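Washroom and kitchenette fixtures -- readme
Stesedetti fit-out notes, Plarnlow office, level 2

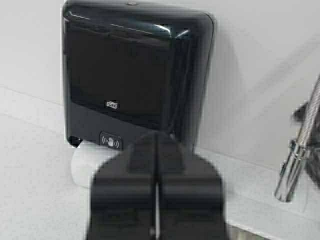 1 min read

What's covered: paper towel dispensers, taps, soap, bins. Not the toilets, those are in the Jondar folder.

Towels
Black TORK unit on the wall by the tap. Touchless, hand symbol marks the sensor. Wave once and wait -- don't yank the sheet. Refills in the hall cupboard, 200 sheets a roll on the old order, check the label before you open a new carton.

Taps
Chrome. Wipe with a soft cloth, no scourers. Drips go in the log same day please.

Files
fixtures.csv -- 57 rows, one per fitting
colours.txt -- wall and trim colours, incomplete
orders_old.csv -- from Georgiev, prices are out of date, dont use

Known gaps
Level 3 not done. Bin sizes in litres but a few are still blank. Soap column has two spelings of the same product, will fix.

Last updated 2022-01-21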